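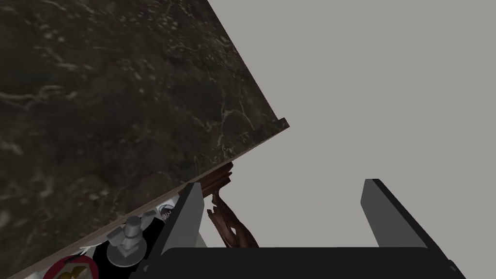
Vista desde la muñeca en el simulador de Ovura: pinza abierta junto al canto de la encimera de mármol.

Ovura — planificación y percepción para robots de dos brazos

Hola, soy Lourenço Caldeira y llevo la parte de planificación de Ovura. Me han pedido que escriba yo la página del producto y he dicho que sí con una condición, que me dejaran contarlo a mi manera (o sea, largo y con paréntesis).

Ovura es un paquete de software para robots con dos brazos y pinzas de dedos paralelos. Trae el planificador de movimiento, el módulo de percepción, un controlador que se entiende con los dos brazos a la vez y un entorno simulado donde se ensaya todo antes de tocar hardware. Se instala en un equipo con Linux, se le pasa el modelo cinemático del robot y a partir de ahí se trabaja desde Python o desde la consola. Yo uso la consola casi siempre, manías mías.

Qué hay dentro

Planificador. Se llama Bellini y es la pieza más antigua de la casa. Busca trayectorias para los dos brazos juntos, así que no tienes que planificar uno, congelarlo y luego pelearte con el otro. Le das un objetivo por pinza, o uno solo, y unas zonas de paso si las quieres. Los bordes de las encimeras nos dieron muchísima guerra: si el modelo de colisión es demasiado gordo, la pinza no se acerca nunca al canto, y si es demasiado fino acabas rozando. En la versión actual el margen se ajusta por superficie, y puedes dejar un valor generoso para las paredes y otro mucho más apretado para el canto de una mesa.

Percepción. Lee las cámaras de muñeca y la de cabeza y devuelve objetos con su pose y una puntuación de confianza. Cuando un objeto asoma a medias detrás de otro, te lo entrega igualmente, marcado como parcial, y tú decides qué hacer con él. A mí esa marca me parece lo mejor del módulo. Antes teníamos un umbral único y se nos caían de la lista justo las cosas que queríamos coger.

Controlador. Corre en su propio proceso. Si se te cuelga el script, los brazos frenan con rampa y se quedan donde están. Admite control por posición y por impedancia, y se puede cambiar de uno a otro a mitad de trayectoria. 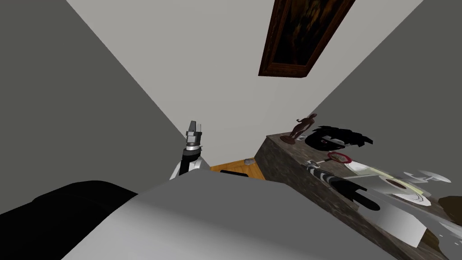 Habitación simulada con los dos brazos a la vista, uno de ellos sobre la encimera con objetos.

El simulador

Aquí es donde paso yo media vida. Las habitaciones las monta un generador que se llama Nulimitz, obra de Tullio Marras, y la gracia está en que no salen ordenaditas. Te puede poner en la misma encimera un plato blanco, una copa de cristal tumbada y una figurilla oscura de pie al fondo, con un cuadro de marco tallado en la habitación. La primera vez que lo vi pensé que se había pasado con la decoración. Luego probamos el detector de siempre, el que iba tan contento con cubos de colores, y se vino abajo en la copa. Los cristales tumbados son muy puñeteros: contorno finísimo, transparencia, casi nada a lo que agarrarse. Ahora el banco de pruebas lleva bastantes.

El catálogo que va con la licencia tiene 980 objetos y 105 habitaciones. Cada habitación se abre con una semilla, y con la misma semilla vuelve a salir igual, objetos incluidos. Parece una tontería hasta que quieres enseñarle un fallo a un compañero un viernes a las seis de la tarde.

Se pueden mover las luces, cambiar materiales (hay mármoles, granitos y maderas de varios tonos) y añadir ruido a las cámaras. También puedes meter tus propias mallas. El importador acepta los formatos habituales y calcula una malla de colisión simplificada; con piezas muy talladas, patas curvas y cosas así, revisa el resultado a mano, que a veces rellena huecos que no debería.

La cámara de muñeca y las superficies lisas

Esto merece apartado propio porque nos lo preguntan mucho por correo. ¿Qué pasa cuando la cámara de muñeca no tiene delante más que una superficie grande, gris y sin textura? Pues que la estimación visual de profundidad se queda sin puntos de apoyo, y un sistema confiado te da un número cualquiera con una seguridad pasmosa.
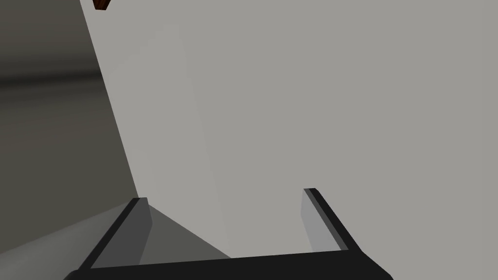
Cámara de muñeca frente a una superficie gris lisa, con los dedos separados.

Ovura vigila cuánta información útil tiene cada imagen. Si baja del límite, el módulo deja de mandar profundidad visual y pasa a la cinemática del brazo y al mapa que ya tenía guardado. El planificador recibe el aviso y recorta la velocidad de esa pinza. El límite se toca en el fichero de configuración, y lo digo en serio: no lo bajes a cero para que se callen los avisos. Lo he hecho yo y la pinza simulada se me fue derecha contra el tabique.

En nuestro banco interno de colocación sobre encimera, con dos brazos y objetos mezclados, la versión actual termina bien nearly... perdón, casi el 88 % de los intentos. Los que fallan son sobre todo transparentes y cosas planas pegadas a la superficie, tipo hoja de papel. En eso seguimos.

Lo que necesitas

Una tarjeta gráfica decente para el simulador (sin ella arranca, pero con paciencia). Para el controlador, un núcleo reservado y el kernel de tiempo real. El robot debe aceptar consignas articulares por red. Si usas el armario de control Pesska, el conector ya viene incluido y configurarlo es cuestión de poner la dirección y poco más — para otros hay una plantilla comentada que se adapta bastante bien.

Licencias

Hay 3 modalidades: evaluación, laboratorio y planta. La de evaluación lleva el simulador entero y el planificador, sin conexión a robot físico. La de laboratorio abre esa conexión para un robot y la de planta, para los que tengas en el mismo centro. Todas incluyen Nulimitz, que al principio se vendía aparte y era un lío de facturas.

La próxima versión está prevista para junio, con un visor nuevo para comparar dos trayectorias sobre la misma semilla. ¡Tengo muchas ganas de que salga! El visor de ahora te obliga a abrir dos ventanas y alinearlas a ojo.

Para pedir la evaluación, rellena el formulario de contacto y pon qué brazos y qué pinzas tienes. Si además nos cuentas la tarea, Tullio o yo te mandamos una semilla de habitación que se le parezca.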